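Subject: Re: [cell-users] Right arm drops out with a protective stop when gripping cloth
Date: 2020-03-31

The Hudec list bot wrote:
> Several of us have had the right arm on a two-arm cell go into
> protective stop while closing on soft items. Hard items are fine.
> Has anybody traced it to a cause? We have swapped the gripper motor
> and the fault came back within 2000 cycles.

We have had the same on the Zaminitz cell, so I'll put down what we know. The task is clearing the bench: cloth off first, then the mesh pouches, then the hand tools. The arms are on the front rail, controller boards down by the feet, Nekberg firmware as shipped in February.

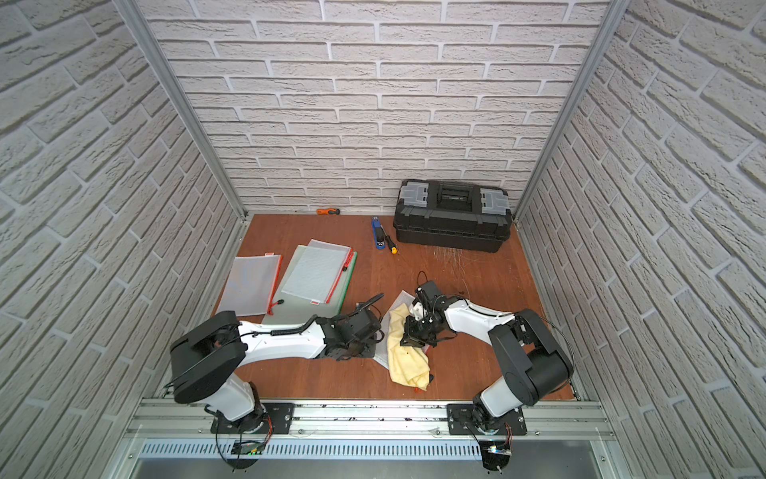 Zaminitz cell, both arms in, right gripper over the cloth.

The stop comes as the fingers close, never on the approach. The log gives an over-current on the gripper joint and then the whole right side loses torque. That second part is what worries me. With torque gone the forearm sags on to the bench, and whatever it was holding goes down with it. The left arm carries on with its own move, as it doesn't hear about the fault until the next planning step. We have had 3 contacts between the arms that way – all slow, no damage beyond a scraped cover, but I would not want a hand in there.

I tried the obvious things first. New cable from elbow to wrist, no change. Lower closing speed, fewer stops but not none. Then I dropped the current limit on the gripper and it stopped gripping at all.

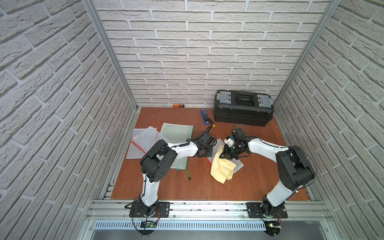 My present view is that the fault is in the grip check and the motor is fine. The check wants the fingers to settle at a steady width within a set time, and cloth keeps giving, so the controller goes on pushing until it trips. It gets worse when there is something under the cloth. With one corner of it lifted and the rest still draped over a mesh pouch, as in the run above, the fingers can take up a bit of the pouch too and the width never settles. I have moved the grasp point up by 2 mm and that has helped.

The other thing to look at is dirt. Our cloth had picked up dark bits, one of them a fair size and hooked, and a piece like that between the fingers will upset the width reading. We now shake the cloth out and wipe the finger faces before each batch. 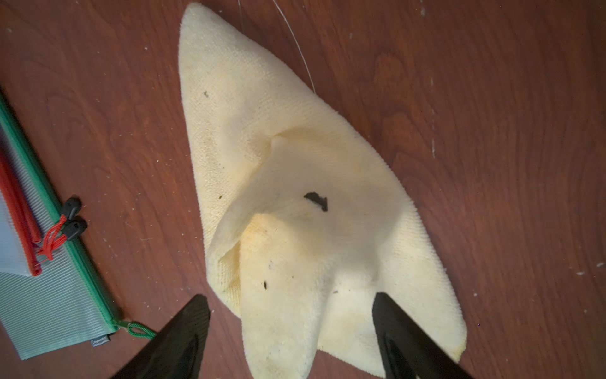 Mundow wrote back off-list that they had cleaned everything and still got the stop, and that for them the cure was to make a fault on either arm halt both at once. They wired the two enable lines together at the boards and have had no contact between the arms after that, though the over-current itself still turns up.

I think that is the right order to do it in. Link the stops first, then go after the cause. We will do the same here before running again. Until then the cell is only run with the front guard on, and power is off at the switch before anyone reaches in, even if the arm looks limp.

If you have logs from a stop, please send the gripper width trace along with the current. The current on its own doesn't tell me much.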